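**Decanting older Semillon: yes, no, or only when company's over?**

**corkdork_781**

Opened the last of my Sarbridge Semillon in October, 11 years old, and poured it straight from the fridge door like an animal. First glass smelled of candle wax and wet cardboard. By the time I'd finished complaining to my wife it smelled of lemon curd and toast. So do I decant the next old white I open, or just complain more slowly?

**Ladan Mirzaei**

Decant. An hour, in something narrow, back in the fridge. I do it with every Semillon over five years and have yet to regret it. You also probably drank it too cold. Fridge door temperature is for milk.

**brix_and_mortar**

Strong disagree. Old white is fragile and you've got maybe forty good minutes in the glass. Why spend them in a jug? Pour a small one, wait, pour another. I had a Pekberg last winter that somebody's brother-in-law decanted before lunch, and by the cheese it tasted like the memory of an apple.

**Ladan Mirzaei**

> it tasted like the memory of an apple

It's Pekberg. It tastes like that on bottling day.

**brix_and_mortar**

I have nine bottles of it downstairs, thank you.

**Ladan Mirzaei**

My condolences. Invite the brother-in-law.

**tannin_bed**

Depends on the closure, surely? Anything under screwcap can come out a bit struck-match and a good slosh sorts it. Under cork I'd leave it alone unless it's throwing crystals. The Mac Suibhne whites used to be hopeless for the first half hour and they were all screwcap.

**corkdork_781**

Mine was cork. Came out in 2 pieces, so technically I had to strain it through a tea strainer. Does that count as decanting?

**tannin_bed**

That counts as soup.

**oldvinehal**

Did this properly with my tasting group. Two bottles of the same Oltent Semillon, same case, one decanted an hour, one popped and poured, glasses served blind. Four preferred the decanted, three preferred the other, and one gentleman preferred the water. I paid $43 a bottle to learn this.

**brix_and_mortar**

Four to three is a coin toss and you know it.

**oldvinehal**

I do know it. I was one of the four and I've since changed my mind. Small pour, wait, see how it goes. If it's still sulking after twenty minutes, jug.

**Ladan Mirzaei**

So, decant, but later and with guilt. Fine. Corkdork, whatever you do, write the opening time on the bottle, or you'll be guessing by the second glass like the rest of us.

**corkdork_781**

Will do. Next one's a Mac Suibhne, so I'll start opening it at 4 p.m. and report back around dessert.

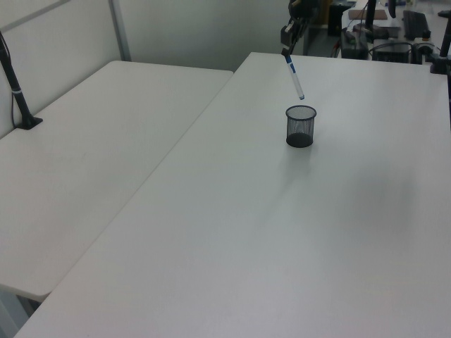

*White marker, black mesh cup*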